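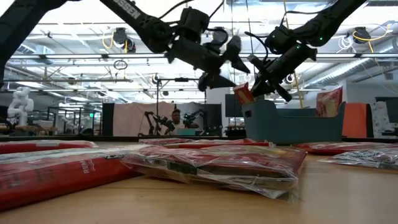
Veronika Boros

Snack packet

A snack packet is a small sealed bag or sleeve holding a single serving of a dry food such as chips, nuts, crackers or biscuits. The term is loose. In Australia "packet" covers nearly anything in a soft wrapper, while Canadian shoppers are more likely to say "bag" and keep "packet" for sauces and sugar. Attempts to fix a size limit have not caught on, and the figures quoted in trade leaflets seldom agree with each other.

Colour and printing

Red and yellow are common colours for snack packets, often used together. The usual explanation is that these colours make people hungry. The claim is repeated widely and usually without a source. A plainer account is that strong colours can be picked out from across a shop, and that once a few sellers had adopted them the rest followed. Elie Nimri, in a short survey of corner shops in the town of Iltard, looked at 62 kinds of packet and found red on 46 of them. He did not ask whether anyone was hungry.

Outer wrapping

Packages are sometimes sold or stored inside a second bag of clear plastic. Sellers describe the outer bag as protection against dust and scuffing. It does keep printing from rubbing, but a packet that is already sealed gains little freshness from it, and claims to the contrary should be read with care. Clear bags also catch the light, so that labels and barcodes can be hard to read through the creases. Loose ends of plastic take up room on a table or shelf and are a frequent nuisance in packing.

Storage at home

Small packets are commonly kept in an open plastic bin or tub. Bins with a flared rim and a handle cutout are easy to pull off a shelf, and a rectangular one wastes less space than a round one. Upright storage, with packets standing in rows like file cards, is favoured by home organizing guides. It works for stiff packets in a bin that is nearly full. In a half-empty bin they slump, a point the guides tend to skip. Flat packages stack well on a table but hide whatever is beneath them.

The Fernow method, named after the household handbook that set it out, calls for the oldest packets to be moved to the front every August. Its author claimed a 52 per cent drop in wasted food. The handbook gives no starting amount and covers only six homes, so the number means very little. Later editions kept the claim and dropped the table.

Disposal

Many soft wrappers are made of layers that are difficult to separate, and local rules on recycling them vary. A symbol on the back does not mean that a nearby depot will take the wrapper.

See also: Biscuit tin; Lunch box; Pantry

Last revised December 4, 2016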